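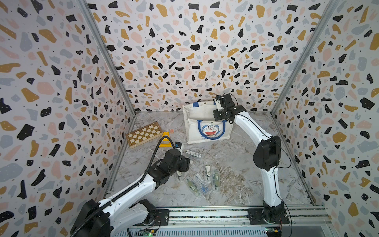
Folding chessboard, closed.

Thread on the Jillen sonar trace, which is going around again with the usual caption about a large animal rising from the bottom. I have spent a good part of October with the paper chart and the boat's log. Long, and mostly about echo geometry.

Background for anyone new. The trace was made on Lake Jillen from the survey launch Ernari, running a downward-looking echo sounder with a paper recorder. Hashini Weerasinghe was on the recorder. Jacobs was steering and keeping the log. Neither of them was looking for a monster. They were checking depths for the Brultcombe water intake.

What the chart shows: a dark, narrow line that starts at 31 meters, climbs at a nearly constant slope to 15 meters, holds there very briefly and then fades out. Elapsed time from start to fade is almost 2 minutes. The lake bed is a separate, heavier line well below all of this and stays close to flat.

The popular reading is that something left deep water, swam up under the boat and went off to one side. That reading needs the vertical axis of the chart to be depth. Strictly speaking it is range.

An echo sounder measures how long a pulse takes to come back. The recorder converts that time to a distance and draws it straight down the paper. It has no idea what direction the echo came from. If the target is directly below, range equals depth. If the target is off to the side, the pen draws it at its slant range all the same.

"But the beam points down." The main lobe does. A transducer of that type also has side lobes, which put out a weaker signal at wide angles. Normally you never see them on the paper, as most things out to the side are poor reflectors. A steep rock face is a good reflector.

The east side of Jillen is a steep rock face. Anybody who has fished it will know this. The published depth chart draws it as one fat contour because the lines run together.

So now the log. Jacobs wrote down engine changes, headings and speed, in that order, every time something changed. He was careful about it and his handwriting is bad. At the time of the trace he has Ernari at 3 knots on a straight leg up the east side, with the shore slowly coming in from the right.

At 3 knots a boat covers a bit over ninety meters a minute. Over the length of the trace the range closed by 16 meters. Work that out as an angle and the course was converging on the wall by about five degrees. Plot the logged heading against the shoreline and you get an angle in the same neighborhood. I would not claim better than that, given the compass on that launch.

A straight course toward a straight wall gives a range that shrinks at a constant rate. On paper that is a sloping straight line. This is the part I find hardest to square with an animal. Things that swim up from depth change speed. The line on the chart does not bend anywhere I can measure.

A fish or anything else sitting still in open water makes a different shape. As the boat passes over it the range drops, reaches a minimum and increases again, so you get an arch. There are plenty of small arches on the same roll. The famous line has no falling side at all.

Why it stops. The log has a turn to port right where the line levels off. Port is away from the wall on that leg. Turn away and two things happen: the range stops closing, and the rock face is no longer square to the side lobe, so the echo drops below what the pen will mark. On the paper that is a short level piece followed by a fade.

I matched the two records using the start-of-leg mark, which Weerasinghe made on the paper with the event button and Jacobs entered in the log. The paper feed on those recorders drifts, so my timing could be off by several seconds. The turn and the level section would still overlap.

Gain matters too. There is a penciled note in the margin, in Weerasinghe's hand, that reads "gain up" shortly before the line appears. It is trimmed off in every version I have seen posted. Turning up the gain is what you do when the bottom echo gets faint, and it is also what brings side-lobe returns up onto the paper.

The trimming looks innocent to me. The first reproduction was in a local booklet with narrow columns, and all later copies descend from that one. You can tell by the crease across the lower left. If your copy has the crease, it has no margin.

Objection I get a lot: "The line is too dark for a side lobe." Darkness on this type of paper saturates quickly. Past a certain level everything burns to the same black. You cannot read target strength off it, and you certainly cannot read body size off it. The length estimate that gets quoted was made by measuring the thickness of the line, which is mostly pulse length.

Second objection: "They ran that leg again and saw nothing." True, they did. The log puts the repeat run farther out from shore and there is no gain note beside it. A wall echo would be later and weaker out there. I would expect a blank.

Third objection: the water intake crew reported a disturbance on the surface the same afternoon. They did, off the Brultcombe pier, at the other end of the lake. No time was written down. I don't see how to attach it to this trace and I have left it alone.

What I can't rule out. A school of fish holding along the wall could contribute to the echo. So could a sunken tree. I also have no beam pattern for that exact transducer, only for the type. If someone has the data sheet I would like to see it.

What would settle it is cheap. Same leg, same speed, same heading, a similar sounder with the gain run up, then the turn to port at the same spot. If the line comes back, it's rock. If it doesn't, I'll post that chart as well.

For the record, Weerasinghe never called it an animal. Her entry on the roll is "side echo?" with the question mark. The word "creature" first shows up in the booklet.

Scans of the full-width paper, margin included, are in the next post. The log pages will follow once I have flattened them – two are stuck together at the fold and I am not going to rush it.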